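Hollar small room – walk-round, June
Checked by Mal-soon Kwon

Floor clear for walking: NO. Two small red things lying on it, so do please pop them in the bin or back where they live, bless you all.
Socket by the purifier: OK, plug looks sound.
Purifier cable: NEEDS DOING. It runs diagonally over the floor, and I do fret about ankles.

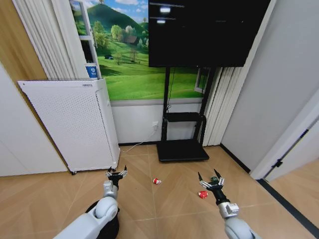 A cable cover would settle it – Grastex do a 2 metre one.
Curtains: OK, and rather lovely.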